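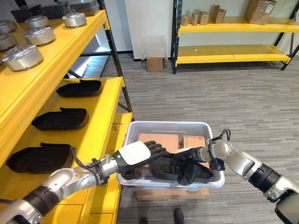

Niltel's first customers wanted to know why a company that sells robot training examples spends so much of its day moving small goods between shelves and bins. One of them, a warehouse operator, told us that he had expected rows of servers and had found a stockroom. He signed up for a second round of recordings anyway, and the question has stayed with us as a fair place to start.

About Niltel

Niltel gathers examples for learning systems that control two-armed robots with fingered hands. Our customers build the systems. We supply the recordings they learn from: picking, placing, packing and sorting, done over and over with ordinary goods on ordinary shelving.

One recording of one task from start to finish is called an episode. An episode holds the view from the head camera, the positions of the arms and hands, and a short written line that says what was being done. As of 2018-11-29 our shelf and bin collection stands at 2505 accepted episodes.

What we record

Most of our current work is shelf to bin and bin to shelf. The goods are of three general kinds.

Rigid parts, such as metal cylinders. They keep their shape, but they are smooth and the hand has to come at them from a useful side.

Cardboard, both as boxes and as flat pieces. Flat pieces lean, slide and get in the way of whatever else is in the bin.

Soft goods, such as padded fabric items. These are the hardest for a learning system, and they are what customers ask for most. A padded item folds differently each time it is gripped, and the fingers hide a good part of it from the camera. We record more soft goods than anything else, with one hand and with both.

We keep other things in view on purpose. A system that has only been shown a clean table does poorly in a stockroom, so our shelves stay stocked during recording and bins often have something in them before the task begins.

How a session runs

An operator guides the robot's arms and hands through the task. A second person stays near the robot, sets out the goods and resets the bin between episodes. The two trade places during the day, as guiding both hands is tiring and the quality of the movement drops when the operator is worn out.

A session lasts 60 minutes. Before each one the team reads through the task sheet, which names the goods, the starting shelf and the place where they should end up. It does not tell the operator which finger to use or what path to take. Customers have asked for variety in how a task is done, and we get more of it by leaving those choices open.

After the session every episode is watched by someone who did not record it. It is accepted, marked for a new description, or rejected. Common grounds for rejection are a missing stretch of arm data, a description that names the wrong object, and a person's hand touching the goods in the middle of the task. A dropped item is not grounds for rejection. If the operator picks it up again with the robot and carries on, we keep the episode and label the drop. Several customers use only those.

Where we work

Our main room is on the Gerard site. It is laid out like a small stockroom, with carpet on the floor and yellow shelving with black uprights. The shelves can be set at different heights, and the layout is changed every few weeks so that episodes are not all made from the same spot.

Customers may send their own goods. Please send at least two of each item and tell us whether they need to come back to you.

Our projects

Dremo is our shelf and bin collection and the largest thing we do. It is open to any customer under a standard agreement. The current task list has 19 tasks, and new ones are added when a customer asks for them and we have tried them for a full session.

Prasertsri is a smaller collection for two-handed work with soft goods. It began in October and is still being recorded. The first part has gone out to customers for comment, and the main request so far has been for longer episodes in which several items are packed one after another.

Working with us

We are a small company and we answer our own mail. If you are planning a collection, send us the goods you have in mind, the task in a sentence or two, and the format your system reads. We will record a short trial set before either side agrees to anything larger.

We also take on operators. Experience with robots is not required. New operators spend their first two weeks practicing and reviewing other people's episodes, and their own recordings are added to the collection after that.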